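Diary of the household task programme, kitchen section

The programme has now moved from the assembly bench to the kitchen, and this entry continues the account of how tasks are shown by hand before any of them is attempted by the arm. The section was set up at the request of Agustina Retamal, who holds that a task should be performed many times by a person, at an ordinary pace and at an ordinary counter, before anyone writes a line about how it ought to be done. The first kitchen task is the tray. Cups are to be turned upside down and set in the tray next to the glassware, and the hands must remain in view of the head camera from start to finish.

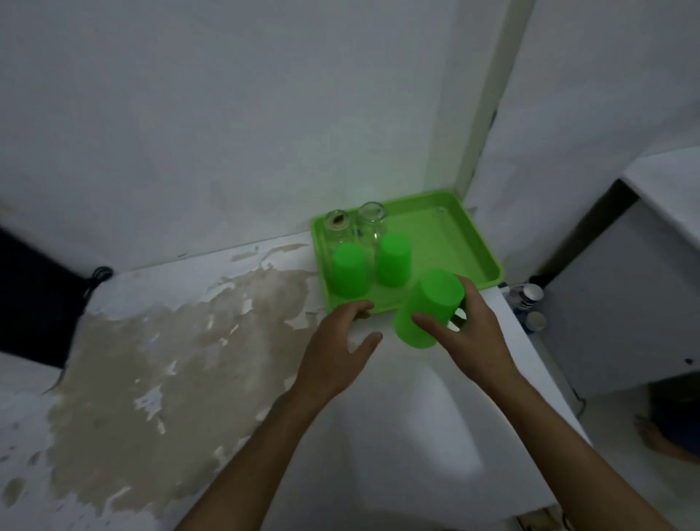
Ilutik, February

The morning was given over to the tray task. The written instruction for it is four lines long and has been revised twice. In its present form it asks the demonstrator to bring each cup over the rim, turn it in the air and lower it mouth down. The earlier wording permitted the cup to be stood upright first and turned afterwards, and Yavuz Kahraman asked that this be withdrawn. His view is that two ways of doing one thing, recorded under a single name, give the arm a poor average of both.

I am not wholly persuaded. People at home do it both ways, and Wuvex, for whom the kitchen set is being prepared, asked for ordinary behaviour. The matter has been put down for discussion and the stricter wording stands until then.

The free hand was raised again. It is easy to tell a demonstrator to use the right hand for the cup, and much harder to say what the left should do in the meantime. Some keep it at their side, where the camera loses it. Others hold it over the tray in readiness. We have settled on the second, provided that it does not come between the camera and the cup. I found the posture tiring across the shoulders after an hour and have recorded this in the comfort sheet.

The kitchen set stands at 591 accepted demonstrations against a target of 1000. A further 495 belong to the bench tasks and are kept in a separate folder, as they were made under the old camera settings and should not be mixed with these.
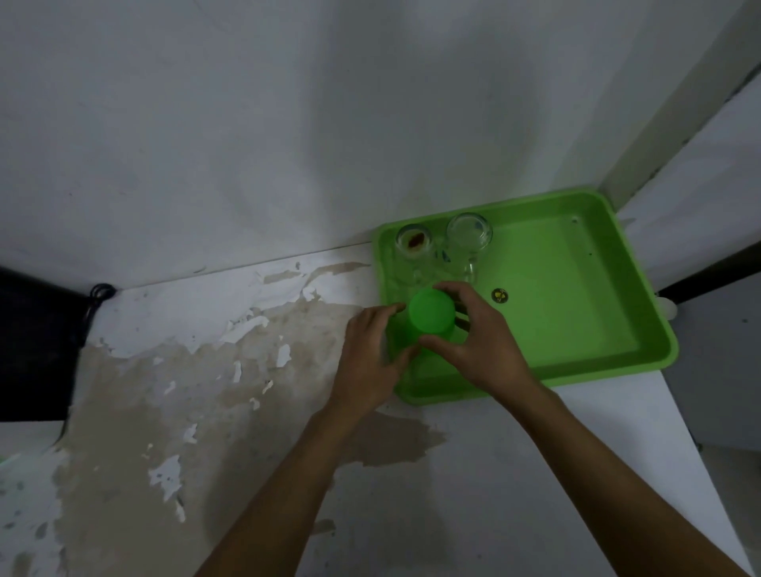
After lunch we turned to corrections made with both hands. A cup that has been set down too near its neighbour, or not quite flat, may be taken between the two hands and moved without being lifted. Yavuz had at first marked such moments as errors. Agustina asked that they be kept and given their own label, on the grounds that the arm will place cups badly and will need to have seen somebody put it right. This was agreed without much argument. The label is "adjust", and it begins when the second hand makes contact and ends when both hands have withdrawn.

Remote control was tried for the same task later in the afternoon, using the Cirkix handsets. The operator sat in the next room with the headset on. Progress was slow. Bringing a cup over the rim gave little trouble, but turning it called for a wrist movement that the handset does not follow comfortably, and I twice had to let go and take hold again. Demonstrations by bare hand remain much the quicker method. The remote ones do have the merit of being within the arm's reach by definition, and we shall keep a small number for comparison.

Ateş, the labelling program, stopped at clip 3198 and would not go on until the clip had been renamed. I have reported the fault in writing. The clips on either side of it opened without difficulty.

For tomorrow: the revised instruction sheet to be printed in larger type, the handset wrist limits to be checked, and the comfort sheet to go to Agustina with my remarks about the shoulders.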